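Accueil | Fils | Sujets | À propos | Connexion

Publié un mercredi de juin, 8 h 40 — par l'équipe navigation, Cludport

1/ Suite du fil sur le planificateur local de Gillano. On a remplacé la grille d'occupation binaire par une carte de coûts à deux couches : géométrie statique d'un côté, incertitude de perception de l'autre.

2/ La couche statique sort du maillage. La couche incertitude vient de la variance de profondeur, projetée au sol puis lissée. Demi-vie de 2 s, sinon la carte garde des fantômes après chaque rotation.

3/ Avant, le robot refusait un passage sur trois entre mur et plan de travail. L'inflation était réglée à 46 cm, valeur héritée de Zavala, qui roule avec une base plus large. Personne n'avait relu le fichier de config.

4/ Avec 30 cm et un coût dégressif, le chemin se recentre tout seul dans le couloir. Pas de cas particulier pour les portes.

5/ Scène de test en simulation, côté cuisine : mur beige à gauche, comptoir blanc à droite, sol gris jusqu'à l'encadrement de porte.

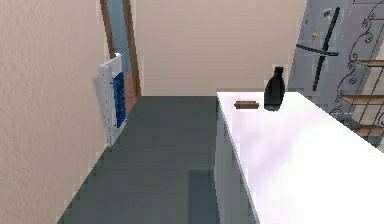 Zurnport : et le dessus du plan de travail, vous le gardez comme obstacle plein, ou vous le passez au module de saisie ? Chez nous le double usage a créé des conflits de repère pendant des semaines.

6/ Plein pour la navigation, surface d'appui pour la saisie. Deux représentations, un seul repère parent. Les conflits arrivent surtout quand chaque module publie sa propre transformée ; on a tout ramené dans un nœud unique.

7/ Côté perception, les surfaces blanches brillantes restent pénibles. Le rendu ajoute des reflets doux, le réseau de profondeur creuse le plateau de quelques centimètres. On filtre par ajustement de plan avant segmentation.

8/ Les petits objets plats sont les premiers à disparaître dans ce filtre. Un bloc bas posé sur le plateau tombe sous le seuil alors qu'une bouteille passe sans problème. Seuil désormais relatif au bruit local — un paramètre de moins à régler à la main.

9/ Temps de replanification : jusqu'à 46 ms sur la machine embarquée. Le poste principal est la projection de la variance, pas la recherche de chemin. Vectorisation en cours.

10/ Reste ouvert : les escaliers à claire-voie. Entre deux marches le capteur voit le fond, la couche statique est correcte, la couche incertitude oscille. Pour l'instant, zone interdite tracée à la main.

11/ Le script de relecture des journaux part dans le dépôt outils en fin de semaine. Il rejoue la carte de coûts image par image et affiche les deux couches séparément.

Contact | © Cludport | Haut de page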